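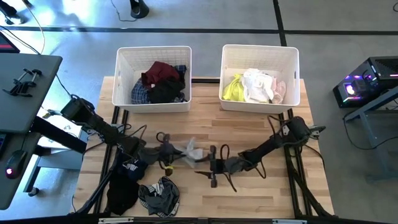 Search this site Search Clear

Home Our Story Services Drop-off Hours Contact

About Stusano

Stusano is a wash-and-sort laundry service, and we love laundry. We know how that sounds! Most people we meet would happily never think about a sock again, which suits us fine, since thinking about socks is what we do all day.

We began in the back half of a shop that used to sell lampshades. Mateja Krasniqi had the lease, Béla Győri had two second-hand washers and a van with a sliding door that only opened from the inside, and between them they took in washing for the flats upstairs. By the end of that first winter the flats across the road were asking too, and then the rowing club, and then a childcare centre with more bibs than any of us had ever seen in one place. There are 11 of us now. The van door has been fixed.

What we do

You drop off a bag, or we pick it up, and it comes back clean, dry and folded. We wash up to 2,000 kilos in a busy week — December is always the big one, with beach towels and tablecloths coming in together — and every bag gets sorted by colour before it goes anywhere near water.

We're a bit obsessive about the sorting. A lot of places tip the whole bag in on cold and hope for the best, and to be fair you can get away with it for quite a while. But whites go grey so slowly that you don't notice until you hold a shirt up next to a new one. Sorting takes a few extra minutes and your clothes keep their colour for years longer. We think that's a terrific trade.

How we sort

Everything is emptied onto a table. We like a big timber one, at a height where you can stand all morning without your back complaining, with the baskets lined up along the far side within easy reach. Darks go in one: your navy, black, maroon, the heavier checks. Lights go in another: white, cream, pale pink, the soft greys if they're very soft. Hanyu Kang, who runs the morning shift, teaches everyone to pick up one piece at a time, give it a shake, check the pockets and turn it right side out before deciding where it goes. It feels slow on your first day and by Friday you're doing it without looking.

Then there are the in-betweens, which we argue about with real passion. Is neon yellow a light? (Yes, once it's been through a few washes on its own. New neon gets its own small load, please and thank you.) What about a blue and white plaid? Habibur Begum says dark, always, and has won that one so many times we've stopped putting up a fight. Striped tea towels go by whichever stripe is widest. Grey is decided by holding it against the wall, and anything with black and white in the same print is washed cold with the darks, with a colour catcher sheet thrown in.

Small things like hankies and face washers are done last. They hide inside sleeves and pillowcases, so we've learned to leave a clear patch in the middle of the table for them and go through the pile again before we call it finished. Shirts with lettering get turned inside out after the pocket check, so the print doesn't rub.

The Divine wash and the Kombo bag

We have two regular services. Divine is for the careful things — wool, silk, your good linen, the christening gown that's been through four cousins — and it's mostly hand work, looked after by Boyang Wan, who came to us from theatre wardrobe and can get greasepaint out of nearly anything. Kombo is the everyday bag, a whole household's washing in together, sorted by us and returned in two folded stacks with the socks paired. Odd socks are kept in a jar on the counter until their mates turn up. Have a dig through it next time you're in!

Where to find us

The shop is on the ground floor of the Tadarov building, in the laneway behind the fruit market. Doors open at 7 am and we're usually still folding at six. There's a bench out the front if you'd like to wait, and dogs are welcome as long as they stay off the clean sheets. If you can't carry your bag up the step, ring the bell and one of us will come out and grab it.

Bags can be left unsorted, inside out and in any sort of knot you like. Please do take the tissues out of the pockets, though.

23 shares 4 comments Leave a comment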